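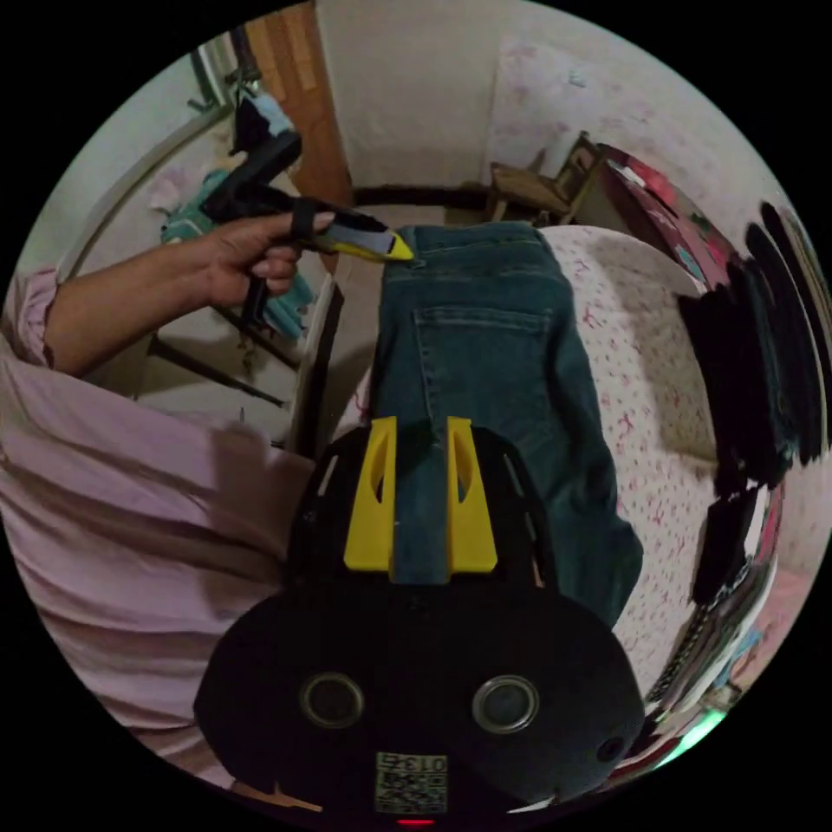 Why does denim lose its color along seams and folds while most other dyed cotton fabrics fade evenly?

Indigo sits mainly in the outer layers of the warp yarn and leaves the core of the yarn white. Wherever the cloth is rubbed, the outer fibers wear off and the white core begins to show.

Chapter 4
Warp-Faced Twills and Denim

4.1 Scope of the chapter

Chapters 2 and 3 dealt with plain weaves, in which warp and weft appear in equal amounts on both sides of the cloth. The present chapter covers twills in which one set of yarns dominates the face. Denim is used as the main case. It is a common fabric, samples are easy to obtain, and the route from fiber to finished garment includes most of the operations a student will meet in a cotton mill.

Students should already be able to read a point-paper diagram and to convert between direct and indirect yarn count systems. Readers who are unsure of the second topic should review the tables at the end of Chapter 1 before they attempt the problems in Section 4.7.

4.2 Structure of the weave

In a twill, each weft yarn passes over and under the warp in a fixed sequence, and the sequence moves sideways by one warp yarn with every pick. The result is a diagonal line, called the wale. Standard heavy denim is a 3/1 twill: each warp yarn passes over three weft yarns and under one. The repeat is complete after 4 ends and 4 picks.

Since three quarters of the yarn on the face is warp, the face takes the color of the warp. The back shows mostly weft, which is normally left undyed. Light-weight denims for shirts are often woven as 2/1 twills, with a repeat of three ends and three picks. The wale is flatter and less distinct, and more of the weft shows on the face.

The direction of the wale is described by the letters Z and S. A right-hand twill (Z) rises from lower left to upper right when the face is toward the viewer. A left-hand twill (S) rises the other way. The choice affects handle. When the direction of the twill and the direction of the yarn twist are opposed, the wale stands out sharply. When they agree, the surface is flatter and usually softer after washing.

Twill cloth tends to skew. The internal forces set up in weaving are relieved in the first wash, and the cloth turns toward the direction of the wale. In trousers made from untreated cloth this appears as a side seam that moves toward the front of the leg. Broken twill, in which the diagonal is reversed at regular intervals, reduces the effect. The more usual remedy is to skew the cloth in the opposite direction during finishing, a process described in Section 4.6.

4.3 Warp preparation

Warp yarn must withstand repeated tension and abrasion on the loom. For this reason it is more tightly twisted than the weft, and it is coated with size, usually a starch or a starch blend, before weaving. Size is applied after dyeing. Too little size gives frequent end breaks. Too much makes the yarn brittle, and the loose powder collects under the harness.

Two methods of dyeing are in general use. In rope dyeing, several hundred ends are gathered into a rope, and a number of ropes run side by side through the dye boxes. In slasher dyeing, the ends are spread in a flat sheet and pass through dyeing and sizing in one line. Rope dyeing gives a more even shade from one side of the warp to the other, but the ropes must be opened and rebeamed afterward. Slasher dyeing needs less floor space and fewer operators – a real advantage for short orders.

4.4 Behavior of indigo

Indigo does not dissolve in water. It is first reduced in an alkaline bath to its leuco form, which is soluble and yellow-green in color. The yarn is dipped in this bath, squeezed, and carried through the air on overhead rollers. On contact with oxygen the dye returns to its blue, insoluble form and is trapped in the fiber.

A single dip gives a pale shade. Deeper shades are built up by repeating the cycle of dipping and airing. The affinity of leuco indigo for cotton is low, and contact times are short, so the dye has little chance to reach the center of the yarn. The resulting cross section is known as ring dyeing. The thickness of the ring depends on the alkalinity of the bath, the dipping time, and the twist of the yarn.

4.5 A worked case: the Vastell trial

The Vastell mill wished to compare ring thickness at two levels of alkalinity. Sze-wing Lui, the dyehouse chemist, prepared two lots of 3,000 meters each from the same bale lay. The yarn count, twist, and number of dips were held constant. The report of the trial is dated 29/06/2023.

Samples of 11 yarns were taken from each lot, set in resin, and cut across. The sections were viewed under a microscope, and the width of the dyed ring was measured at several points on each yarn. The lot dyed at the higher alkalinity showed the deeper penetration. It also looked lighter at the surface, although both lots had taken up nearly the same weight of dye.

The second result often surprises students. Color depth as seen by the eye depends largely on how much dye lies close to the surface. When the same weight of dye is spread through a wider ring, less of it is available at the outside, and the shade reads as weaker. Tsung-han Tam, who reviewed the trial for the Zarnitz laboratory, recommended that surface shade and total dye content be reported separately in all later work. The same practice is followed in this book.

Abrasion was tested on cloth woven from both lots. After 1,000 rubs the low-alkalinity cloth had faded further from its starting shade – the expected outcome for a narrow ring. The full readings are given in Table 4.3 and are needed for Problems 5 through 8.

Terms introduced in this part of the chapter: broken twill, end, leuco form, pick, ring dyeing, rope dyeing, size, skew, slasher dyeing, wale.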